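Qui sommes-nous

Kitura est une maison de vannerie utilitaire fondée en 1949. Nous fabriquons des plateaux, des corbeilles et des range-couverts en matières tressées pour les cantines, les chambres d'hôtes, les restaurants et les particuliers. L'atelier emploie 41 personnes, réparties entre le tressage, les finitions, l'expédition et le bureau des commandes.

L'entreprise a commencé par les paniers de marché et les mannes à linge. Les articles de table sont venus ensuite, à la demande de restaurateurs qui voulaient un rangement solide à poser en bout de table ou sur un buffet. Ils représentent maintenant la plus grande partie de notre activité. Le catalogue compte 270 références, toutes dimensions confondues, et nous continuons à produire quelques modèles anciens quand un client nous les redemande.

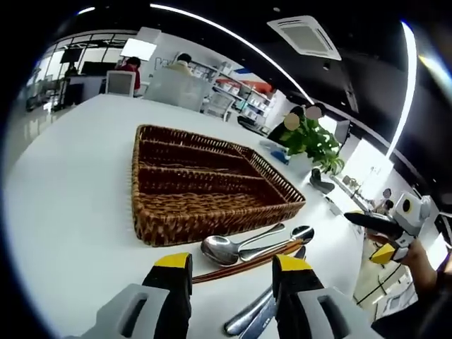

Le rangement des couverts est le sujet sur lequel on nous consulte le plus. Chaque client a ses habitudes, et un plateau bien choisi dépend d'abord de ce qu'on veut y mettre. Un plateau rectangulaire à longs compartiments parallèles, séparés par des cloisons tressées, permet de coucher les pièces dans le sens de la longueur - les couteaux d'un côté, les cuillères de l'autre, et une case pour ce qui est plus long ou plus fin. Nous conseillons de tout sortir sur la table avant de choisir le modèle, puis de mesurer la pièce la plus longue. Le bord relevé retient les couverts quand on déplace le plateau.

Nos articles de table sont regroupés en deux gammes. Skomar rassemble les plateaux compartimentés et les range-couverts, en 5 largeurs. Grakby comprend les corbeilles à pain, les dessous de plat et les paniers à serviettes. Les deux gammes peuvent être commandées avec un nombre de cases ou une hauteur de bord particuliers ; il faut alors compter un délai plus long, indiqué sur le devis.

L'atelier de réparation porte le nom d'Erdem. On y reprend les bords usés, les cloisons détendues et les anses cassées, y compris sur des pièces qui ne viennent pas de chez nous. L'entretien courant est simple : une brosse souple, un chiffon à peine humide, un séchage à l'air libre. Pas de lave-vaisselle, pas de radiateur.

Le magasin d'usine est ouvert de 9 h à 17 h 30, sauf en août. Les professionnels peuvent demander le prêt d'un plateau pour un essai en salle avant de passer commande.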